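Visit report: Hemonstead, November open day
Filed under: Visits, Shelving and display

The open day at Hemonstead covers one floor and takes a morning if the talks are skipped. I arrived at 9:30 and left shortly after noon. My interest was small-format beverage storage, meaning countertop racks, refrigerator inserts and serving trays, so the larger shelving in the east hall gets no coverage in this report.

Entry was by printed badge. The floor plan on the back of the badge was out of date in one respect: Gernico had moved from the window side to the corner by the loading door.

Gernico

Gernico showed countertop can racks in two families, gravity feed and flat feed. The gravity models have a sloped floor, and the front can is held by a lip. The flat models have no slope and depend on the user to bring the rear cans forward. Flat racks are cheaper and quieter, and they fit under a low shelf. They also look half empty as soon as the front positions are cleared, a common complaint from small cafes.

The printed sheet gives a lane width suited to standard cans. Slim cans can lean in a lane of that size. I tried one in a display unit and it stood off vertical by a few degrees, enough to catch on the can behind it when pulled. A narrower insert is listed as an option but was not on the stand.

Minimum order is 100 units, mixed models allowed. Lead time was not stated on the sheet.

Lubis

Lubis makes wire dividers and sells mostly to rack builders. The sample board had coated and bare wire side by side. Bare wire slides better against aluminum. The coated version marks less and is easier to wipe down, but the coating on one sample had already lifted at a bend. The catalog runs to 227 part numbers, and the differences between neighboring entries are often a matter of end hooks.

One useful detail – the dividers can be reset to a new spacing without tools, provided the base has a slotted rail. On a molded base the positions are fixed.

Rokwood

Rokwood had trays. The range is plain: rectangular, raised rim, two handles. Open handles are better for stacking and for carrying with gloves. Closed handles give a stiffer end wall. A full load of cans on the largest tray produced visible sag at the center, and I would stay one size down for anything carried by hand. The cycle test quoted on the stand was 2,000 lifts, load not specified.

Notes on loading

Lanes work best with one product each. Where two products share a lane, the second stays out of sight until the first is gone, and restocking from the front reverses the order. A rack that can be filled from the rear avoids the problem but needs clearance behind it.

Parking was adequate. The coffee point closed at 11.
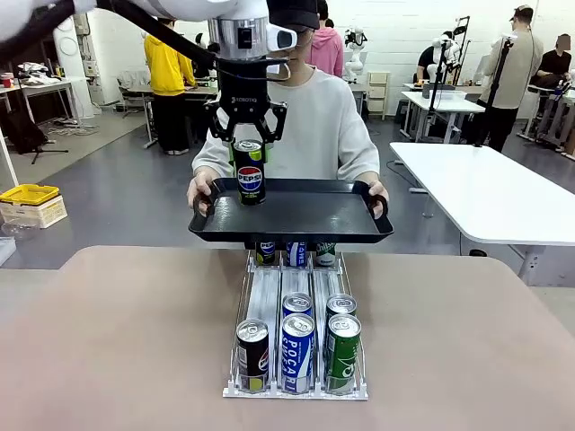

D. Orvell

Clear acrylic can rack, three lanes with wire guides, white base. Pepsi at the front of the left lane, Pocari Sweat in the middle, green cans on the right. The black tray has the open-handle pattern.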